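Section 4. Clearing and Wiping the Table

The Trunitex oval table arrives in a great deal of packaging, most of which will still be on it a week later. This section covers getting the top clear, getting it clean, and getting it ready for people to put coffee on. Leg assembly is in Section 3. If you skipped Section 3, please go back.

Before you start, you will need:
Two soft cloths
Warm water and a drop of dish soap
The trash bag you meant to bring

4.1 Clearing the top

1. Move chairs back from the rim. Mesh-backed chairs are light enough to shift with one hand.

2. Pick up the big wrapping first. Clear bags are hard to spot on a white top, so look for the creases and the shine.

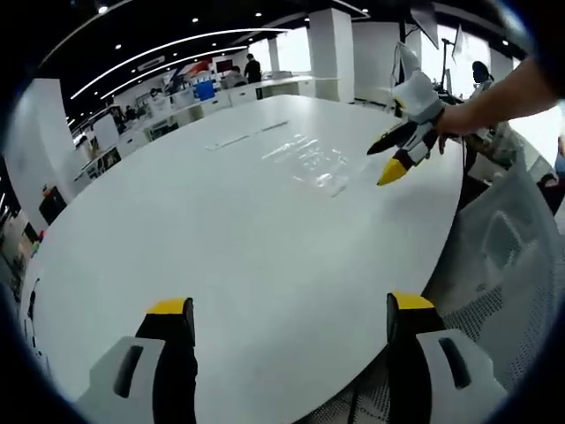
3. Lift cables off the rim and lay them on a chair. Do not pull a cable to find out where it goes.

4. Collect thin strips last. Slide each one to the edge and pick it up there. Fingernails are fine. Box cutters are not, and the warranty desk at Citerthorpe has heard every version of that story.

CAUTION: The gloss finish marks easily. Never scrape it with metal, and never drag a carton across it, however short the trip.

4.2 Checking for leftovers

5. Crouch until your eyes are near table height and look along the surface toward the ceiling lights. Pale strips that vanish from above tend to show up from here.
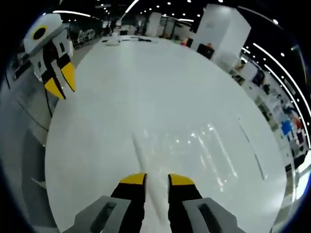 Page last changed: Sat 22 March by Zoi Stamatopoulos

6. Run a dry cloth along the full rim, then across the middle. Stop if the cloth catches and find out on what.

NOTE: A thin line across the gloss may be a shadow. Move your head. If it stays put, wipe it, and if it still stays put, write to us with the part number (607 for the Eberhard top, 118 for the Pidley).

4.3 First wipe-down

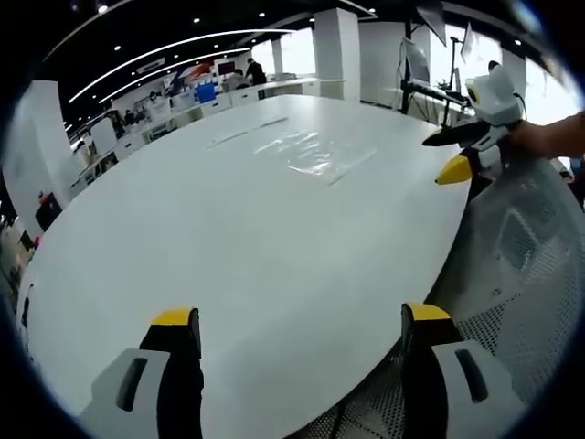 Wipe the top with a damp cloth, working from the center out, and dry it with the second cloth within 30 seconds. Long passes leave fewer streaks than circles, whatever your aunt says. Any clear sheet still lying flat, like the one near the center-right of the tabletop, comes off before the water goes on — wiping around it leaves a neat outline that you will be asked about in meetings. Do the rim after that, all the way around.

7. Leave the top bare for an hour.

8. Put the chairs back.

CAUTION: No ammonia, no scouring powder, no "just a little" nail polish remover.

Flattened cartons can go out with ordinary recycling. Keep the leg bag until you have finished Section 5.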